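Keeping Small Wooden Cabinets in Good Condition

In our flat in Villalba the air is very dry in winter, and small wooden furniture suffers first. In February the door of my spice cabinet did not close anymore. I learned some simple things from it and I write them down for other people who have the same trouble.

Before any cleaning, take everything out and wipe the inside with a soft cloth, only a little damp. Do not use dish soap on bare wood. For old grease I mix 200 ml of warm water with one spoon of white vinegar, and I try it first on the back side, where a stain will not disturb.

If a drawer is hard to move, rub a plain candle along the runners. Three or four passes are enough - too much wax collects dust and then the drawer moves worse than before. For hinges I put one drop of sewing machine oil with a toothpick and I wipe the rest away at once.

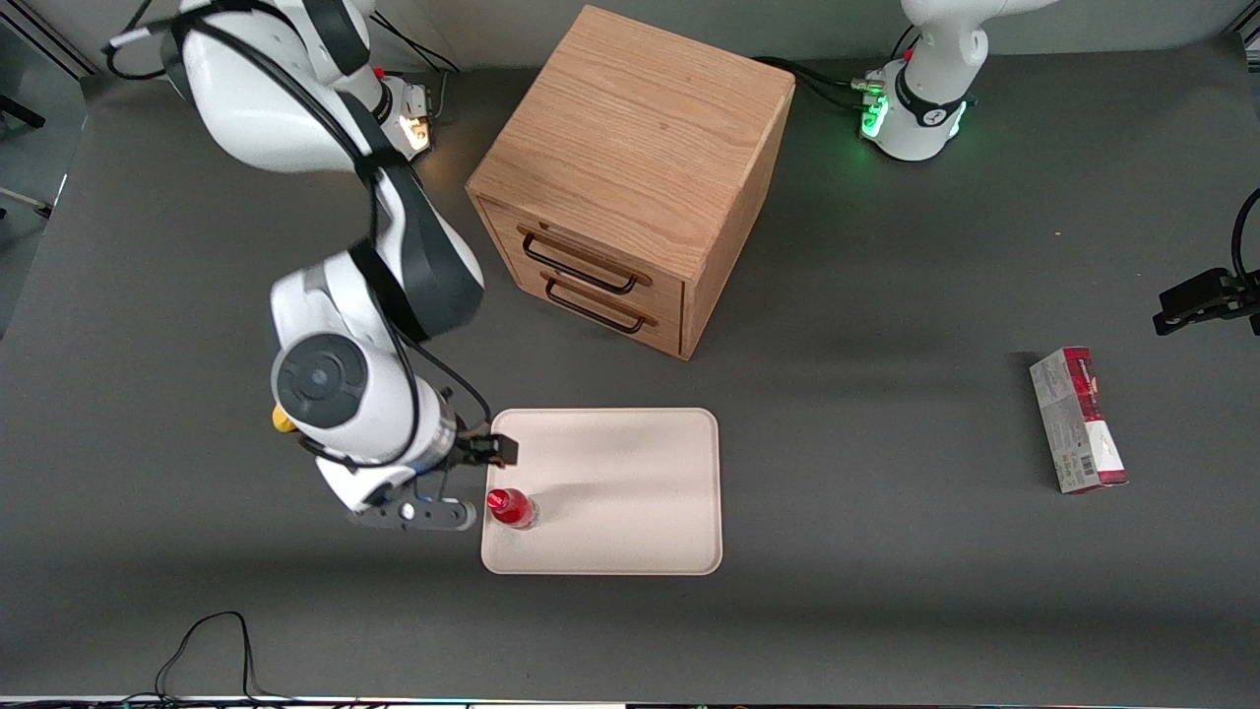

Square wooden cabinet, with a cream-colored tray and a small red bottle on the same table.

Loose knobs are usually a question of the screw. Take it out, push a wooden matchstick without the head into the hole, break it level with the surface and put the screw back. It holds for years.

For a dry surface use beeswax paste. A 50 g tin is sufficient for many small pieces. Put a thin layer, wait half an hour, then polish with an old cotton sock. The next morning you can polish one more time if it still feels sticky.

Do not keep the cabinet near the stove or the radiator. Mine now stands on the other wall, and the door closes again.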